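5. Trying a second gripper on the same arm

By now you should have the arm bolted down, the controller talking to it and the first gripper (the Plevar) doing its open and close without complaint. If it isn't, go back to section 4, please, as nothing below will make sense until it does. I've written this part for people who want to compare the Plevar with the Trollik on their own table, and it's more or less what Bronwyn Tapsell and I do every time a new pair of fingers turns up.

Before you start, set the speed limit to 151 in the Reddy panel and leave it there. I know it's painfully slow! You'll thank me the first time a finger heads for the tabletop.

1. Press stop, wait for the fingers to settle, then switch off at the controller.

2. Undo the four wrist screws and put them in a pot with a lid. (Lachlan Kingi has lost more of these than I'd like to admit on his behalf.)

3. Fit the new gripper with the cable on the outside of the wrist, and leave a bit of slack so it can turn both ways.

4. Switch on and pick the matching profile. The Plevar is 274 and the Trollik is 336. Mix them up and the arm will think its fingertips are somewhere else entirely.

CAUTION: keep your hands off the table from here until you've pressed stop again.

5. Lay out your test things. I like a jumble of toy food and kitchen bits, with a few lying on their sides, so the gripper gets awkward handles and round shapes as well as the easy stuff.

6. Start with something inside a bowl. The fingers have to go down past the rim, and you'll find out very quickly whether your height setting is any good.
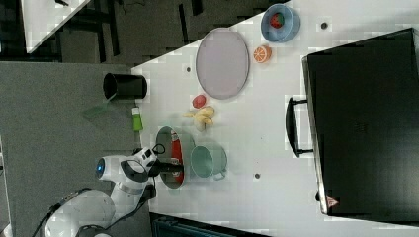
Fig. 5.1 Step 6: fingers down in the grey bowl, red object inside. Mug on its side to the right.

7. Run the same pick ten times, putting the object back roughly where it was each time, and write down every miss. Do a mug next, then a plate, which is where I usually start muttering.

8. Swap grippers and do the lot again with the same objects in the same places. A bit of tape on the table helps no end.

Note: if the fingers scrape the bottom of the bowl, raise the pick height a touch before you go fiddling with the grip force. I did it the other way round for most of a morning and got nowhere.

Note: grip force starts at 500 on both profiles. I drop it for soft plastic and put it back for mugs, but do change it for both grippers or your comparison is worthless.

Once you've got two sheets of results, save them in the Fellelero folder under the gripper's name and move on to section 6, where we set up the second camera.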